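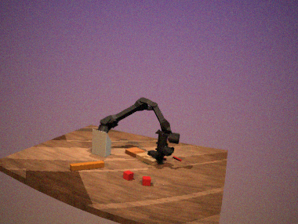
19 February 2021

Most of this week went into the reset function, so this post is mostly about the reset function.

For anyone who hasn't read the earlier ones: I'm writing a small planning stack called Zustellow that moves blocks around a table in simulation. It has a scene generator, a planner, a joint controller and a logger, and I run the whole thing at night on a desktop machine. No real arm yet. I'd like to have one by August, but I've said that sort of thing before.

The problem showed up on Monday when I read through the overnight log. I had asked for 600 episodes and 373 of them finished. The rest hit the time limit. I expected bad grasps, because it is usually bad grasps. Instead, a lot of the failed runs had never gotten as far as a grasp. The planner was asked for a path to the first block, said there wasn't one, tried again with a new seed, and kept doing that until the clock ran out.

I dumped the start state for a handful of them and found the same thing each time. The generator was placing blocks so close to each other that the collision check failed for any approach with the fingers open. Cubes were mostly fine. The flat pieces and the long bars were the trouble, and the cause was dull. My spacing check used one radius for every shape, and that radius came from the cube. A bar is a lot longer than a cube. I wrote that line when cubes were the only thing on the table and never went back to it.

The fix is a proper footprint check. Each shape now has a rectangle, the rectangle gets rotated with the block, and I test it against the ones already placed with a margin added. If a block can't be placed in 17 tries, the generator throws out the layout and starts over. Before, it would loop on the last block forever, which I had been covering up with a timeout in a different file.

I don't want to ban tight layouts completely. Two flat pieces lying end to end are a fair thing to ask a planner to deal with, and if I only train and test on well-spaced tables I'll learn very little. So the margin is a setting now, and the layout gets a tag in the log that says whether any pair is under it. That way I can look at the success rate for the two groups separately.

The other change is in the planner. It used to try only straight-down grasps at two wrist angles, along the block and across it. Now it samples a set of angles and sorts them by clearance before it calls the path search. The sort is cheap. The path search takes roughly 400 milliseconds on this machine, so skipping the hopeless ones saves real time over a night.

I also borrowed an idea from Votix, the viewer I use, and made the retry reason a separate field - it was buried in a text string before and I had to grep for it.

Still to do: the wrist sometimes takes the long way around between two goals that are close together. I think it's the joint limits being wrapped wrong in the cost function, but I haven't checked. The table texture is also far too busy for the perception side, and I'm going to leave it that way for now so the segmentation has something to struggle with.

The new batch starts tonight with the same seeds as before.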